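Deriva de conteo (manipulación robótica)

La deriva de conteo es un tipo de fallo de los sistemas robóticos de manipulación que desplazan piezas sobre un recorrido dividido en casillas. Se produce cuando el robot ejecuta de forma correcta el agarre, el traslado y la liberación de la pieza, pero la deposita en una casilla distinta de la que corresponde a la tirada o a la instrucción recibida. El término procede del ámbito de los juegos de mesa automatizados, aunque se emplea también en tareas de clasificación en bandejas numeradas y de dispensación por posiciones.

A diferencia de las colisiones o de las caídas de pieza, la deriva de conteo no suele activar ninguna alarma. Los sensores de fuerza registran valores normales, la trayectoria concluye sin interrupciones y el sistema da la tarea por terminada. El error queda incorporado al estado interno del robot, que toma la casilla equivocada como punto de partida del movimiento siguiente.

Origen del término

La expresión se fijó en la documentación del proyecto Remon, un programa de ensayos de manipulación de mesa desarrollado por el laboratorio Inlow con pinzas de dos dedos fabricadas por Ukard. El programa preveía que el robot leyera el valor de un dado, localizara el peón y lo hiciera avanzar por un tablero impreso. Durante la primera campaña se registraron 2,531 movimientos, de los cuales 160 terminaron en una casilla incorrecta sin que el controlador notificara incidencia alguna.

La revisión inicial atribuyó los fallos a la holgura mecánica de los dedos. La sustitución de las almohadillas de contacto no modificó los resultados, y el análisis se orientó entonces hacia la percepción y la planificación.

Causas

La causa más frecuente es la confusión entre el número impreso en una casilla y su posición ordinal en el recorrido. Cuando la numeración es consecutiva, ambos datos coinciden y el defecto permanece oculto. En los tableros con números repetidos, un planificador que busque la casilla de destino por su cifra puede encontrar varias candidatas y elegir la más próxima a la pinza – con independencia de su lugar en el trayecto.

Una segunda causa es la oclusión. Las cámaras instaladas en la muñeca ofrecen buena resolución cerca del punto de agarre, pero los propios dedos cubren parte del tablero. Si el sistema cuenta únicamente las casillas visibles, cada casilla tapada equivale a un salto no previsto. 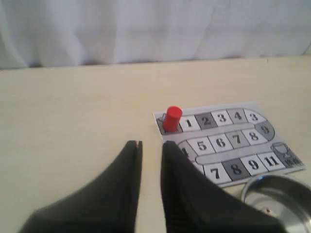 Los recorridos en zigzag agravan el problema. En ellos el sentido de avance se invierte al cambiar de fila, de modo que la casilla siguiente puede encontrarse a la izquierda, a la derecha o tras una curva. Un algoritmo que ordene las casillas de izquierda a derecha y de arriba abajo, como si se tratara de un texto, producirá una secuencia errónea a partir de la segunda fila.

Se han descrito además factores secundarios: los bordes levantados del papel, que deforman la cuadrícula estimada; los reflejos de los recipientes metálicos empleados para contener el dado, que dificultan la lectura de los puntos; y el desplazamiento involuntario del tablero al apoyar la pieza.

Detección

El método habitual consiste en comparar la posición final del peón con un mapa del recorrido elaborado antes de comenzar la partida, con la pinza retirada. El laboratorio Inlow adoptó una captura de referencia tras cada 4 movimientos, con el brazo en posición de reposo. La captura única al inicio resultó insuficiente en los tableros no sujetos a la mesa, que podían girar de manera gradual a lo largo de la sesión.

La denominada prueba de Peng somete el sistema a un tablero cuya numeración contiene repeticiones deliberadas. El robot debe completar el recorrido desde la salida hasta la meta y, a continuación, repetirlo con el tablero girado 90 grados. Una diferencia entre ambas ejecuciones indica que el planificador depende de la orientación o de las cifras impresas.

Medidas correctoras

La corrección recomendada es representar el recorrido como una lista ordenada de posiciones, en la que la cifra impresa figura como un atributo y no interviene en el cálculo del destino. Cuando alguna casilla no resulta visible, el sistema debe recurrir al mapa previo o retirar la pinza y repetir la observación antes de liberar la pieza.

También se aconseja mantener el recipiente del dado fuera de la trayectoria de los dedos. En el proyecto Remon se añadió una verificación posterior a la liberación y se suspendió el movimiento siguiente siempre que el resultado no pudiera confirmarse. La medida incrementó la duración de las sesiones.

Consideraciones de seguridad

En los juegos de mesa, la deriva de conteo carece de consecuencias materiales. Su relevancia aumenta en la dispensación de muestras o de componentes, donde una posición equivocada puede pasar inadvertida hasta una fase posterior del proceso. Por este motivo, algunos procedimientos internos la clasifican como fallo silencioso y exigen su registro aun cuando el operador la haya corregido a mano.

Véase también

Error de localización
Fallo silencioso
Oclusión visual
Pinza de dos dedos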